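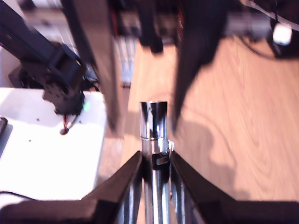 Wrist view during a two-arm session, fingers open on either side of a chrome cylinder.

Entwistle – grasp planning for shiny parts

Hi, I'm Annick Friesen, and I write most of Entwistle with Benedek Barta (he does the motion side, I do the seeing side). We sell it from a small office in Rarnville, and this page is my attempt to tell you what you get for your money before you email us.

Entwistle is a planning package for two-arm cells. It takes the feed from a camera mounted at the wrist, works out where the part is and which way it leans, and hands your controller a grasp plus a path that keeps the two arms out of each other's way. You keep your own controller. You keep your own grippers too, as long as you can give us a model of the fingers!

Why chrome gets its own planner

Polished metal drove me up the wall for most of a year. A curved chrome surface shows you bright streaks, dark streaks and bits of whatever is standing next to it, and the streaks slide around as the camera moves. Our first edge finder happily locked onto a reflection and called it the side of the part. The current one looks for features that stay put from view to view – a seam, a rim, a slot, a little tab sticking out – and builds the pose from those. If it can't find enough of them it asks the arm for another look from a slightly different angle before it commits to anything.

There's a confidence number with every pose, and you choose the cutoff. I'd start high and come down slowly. Wayne Hawthorne, who runs our test bench, likes to start low, and we have agreed to stop arguing about it.

Two arms, one plan

The second arm is treated as a moving obstacle with a known schedule, and so are its tool and any loose wires you tell us about. You draw a rough sleeve around a dangling cable in the setup screen and the planner gives it room. It's a bit clumsy to draw (I know, I know, the handles are tiny), and a better editor is coming in June.

Replanning runs on its own thread, so a slow camera won't hold up the stop signal. Every plan is saved with the frames it was made from, and you can scrub back through them afterward. I use this more than any other screen in the program.

What's in the box

Planner and pose finder, one license per cell
Finger model importer
Log viewer, free on as many desks as you like
Firholm, our simulator, with 293 sample parts
20 hours of setup help by phone or screen share

What it needs

A Linux machine with a decent graphics card, one calibrated wrist camera per planning arm, and joint positions from both arms on a shared clock. That last one trips people up. Run the clock check first, please.

What it won't do

Clear glass. Soft bags. Anything that rolls while you're reaching for it. Adanech Wubshet is working on glass and I'll put it here when it's ready to sell.

Price

1,940 dollars per cell, updates included for the first year, then 378 a year if you want to keep getting them. Schools, write to me and we'll sort something out.

Page updated 10 December 2023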